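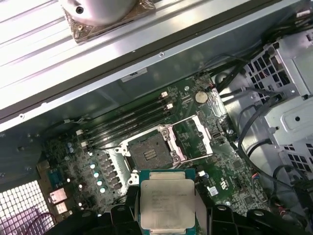

cpu over the socket, lever's up

Swapping the CPU in an old Dell tower, which way does it go in??
posted by murno_2000

Got the heatsink off, side panel off, case laying on its side. Socket is the kind with the metal load plate that flips up and a long lever. Contacts are in the socket, not on the chip. Scared of bending something. Also I pulled the RAM first, was that needed? And how much paste – tube I bought says nothing.

Rin Ishida
Don't force anything. Find the little gold triangle on one corner of the chip, match it to the mark on the socket, and check the notches on the edges line up too. Lower it straight down, no sliding. Let go, it should just sit there. Then plate down, lever down. Lever takes a fair bit of push and creaks, thats normal.

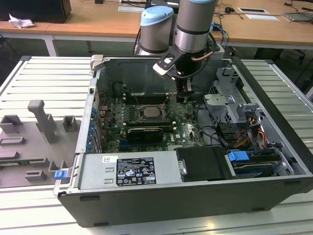

RAM can stay or go, your call. I pull it for elbow room. Keep the power cables tucked over by the drive bays so they dont flop on the board while your lining up the heatsink. Paste, a pea in the middle. Old stuff comes off with alcohol and a coffee filter. Heatsink screws go in corner to corner, few turns each.

bultbridge365
unplug it first lol

Tsuji
Check the BIOS version before you swap – mine wouldn't post with the newer chip till I put the old one back and updated. Lost a whole evening in June to that. Pea of paste is fine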